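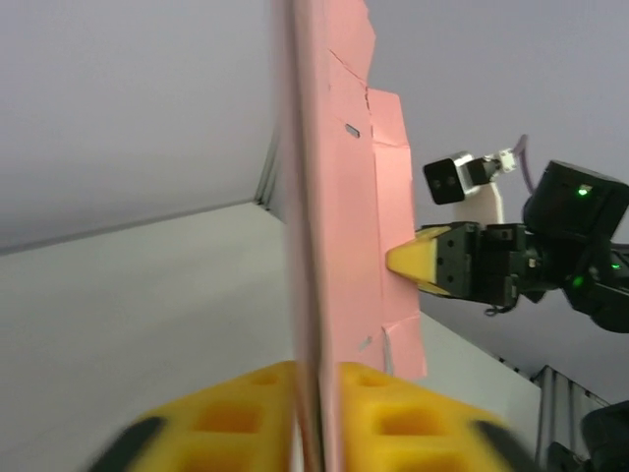 8/17/25

I've finally finished the house rules for our two-arm bench at Risevside, and I'm far too pleased with them! They fit on one page (the first draft ran to 3) and most of them came out of folding cardboard, which is a brilliant teacher. It bends, it tears, and it passes force straight from one arm to the other.

So, the ones I care about most:

- **One arm holds, one arm works.** Decide which before you start, and write it in the log.
- **Slow down near contact.** We cap speed at 70 mm/s once both grippers are on the same sheet.
- **Look at the edges.** A sheet with a tear or a ragged top can stay in use, but note it down - the next person needs to know it was there.
- **Check your cables at full reach**, with the wrist turned both ways. Loops love to catch on things.
- **Wipe the rubber on the fingers** after every 5 runs. Card dust builds up faster than you'd think.

I borrowed the log layout from the Kesosano handbook and dropped the scoring column, which I never once filled in properly. We're up to nearly 256 entries now and I can find any of them in seconds, lovely!

Next job is the stop button rule, which needs a proper rewrite before September.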